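The Nut

Part One: May

Riku Arai had been at Vilance long enough to know the sound his own stomach made when a number was wrong, and it was making that sound now. The arm had run 2000 practice rounds overnight in the simulator, and in 400 of them it had let go too early.

"Let go of what?" asked Rosaire Tremblay, who had come in with two coffees and her coat still on, bless her.

"The nut. It picks it up, it carries it, and then it just - opens."

She pulled a chair over and sat down beside him, closer to the screen than her eye doctor would have liked. Rosaire had spent half her life at Sperling, fixing machines that were made of iron and grease, and she had never quite forgiven the simulator for having no smell. But she was fond of the arm, and fonder of Riku, and she knew that in the plant at Eltar a real one was waiting for this same program, with real people walking past it all day long.

"Did you tell them to hold off?"

"At 6 this morning. They weren't happy, but they pulled the plug."

"Good boy. Now show me one, and go slow, my coffee's hot."

He opened a round and stopped it with the gray nut lying out on the wood and the black finger standing off to the right of it. They looked at it for a good long while, the way you'd look at a child who won't say where it hurts.
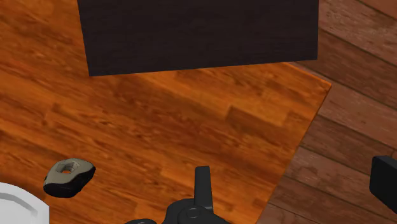

Part Two: The Second Cup

It was Rosaire who thought of the timer. Back at Sperling they'd had a press that opened whenever its controller lost count, and it had cost a kind man two fingers.

Riku scrolled, and scrolled some more, and there it was, a grip command that ran out after two seconds unless something renewed it.

"Well, hello," said Rosaire, and she finally took off her coat.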